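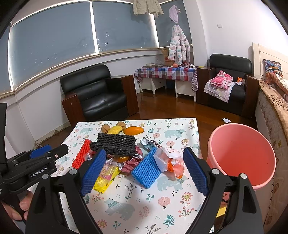

Park behind the tire shop and come in the side way, Iresha Thambiah had written to me, or you'll end up in the customer line and someone will try to take your keys. So of course I went in the front, and of course the guy at the counter held out his hand for my keys.

Anyway! I finally made it to the open day at Tollov in Floltent, and I've been meaning to write it up for those of you who asked. Tollov is an independent repair place with four bays, and they've been texting inspection videos to their customers for a while now. You drop off the car, the tech walks around it with a phone, and a short clip lands in your messages with the estimate underneath. I run a much smaller place, so I mostly went to see how on earth they find the time.

The answer is that they do it while the car is already on the lift for the oil change. I stood next to a tech named Miah while he filmed the underside of a minivan. He talks the whole time he's filming, very plain, no jargon: this boot is torn, this one's fine, your front pads have some life left. Then he taps twice and goes back to draining the oil. I had pictured tripods and somebody editing at a desk, so that was a bit embarrassing for me.

The software they use for this is Prellness. It sits on top of their regular shop system and the two don't always get along (Miah had to type one license plate in twice while I was watching, and he muttered about it). The estimate page looks nice on a phone, though. Green, yellow, red, with a button next to each line to approve or skip. They've sent out 3000 of these videos so far, and there's a little counter for it on the screen in the front office that everyone seems quite proud of.

Rajitha Seneviratne gave the talk in the afternoon, standing on a pallet so the people in the back could see. The part I wrote down was about the yellow items. They used to leave those to the front desk to explain at pickup, when everybody's in a hurry and wants to get home. Now the customer has already seen the worn belt on video, and the talk at the counter is about when to book it in. Somebody asked what happens when a customer spots something the tech missed, and Rajitha said it has happened, a lady noticed a cracked fog light in her own video, and they fixed it and thanked her. I liked that a lot.

Cost came up too. They spent $2000 on phones, mounts and magnetic lights before they sent the first clip, and if they were doing it over they'd buy the lights first and use the phones everybody already carries. The lights are great, by the way. They snap onto the lift arm and you can aim them with a knuckle. I came home wanting a box of them.

What I didn't love: the clips stay up for as long as the customer has the link, and I couldn't get a clear answer on who else can open it. I'd want that settled before I let my own people film anybody's car with the plate showing. Also, one of the bays is pretty dark at the back even with those lights, and the sample clip from in there looked like a submarine documentary.

Coffee was strong, donuts were gone by the time I got to the table. The drive home took forever because of the bridge work, so if you go to the next one, take the river road. Iresha says it'll be in December, same place, and they want to show the tire side next time. I'll be going in through the side door.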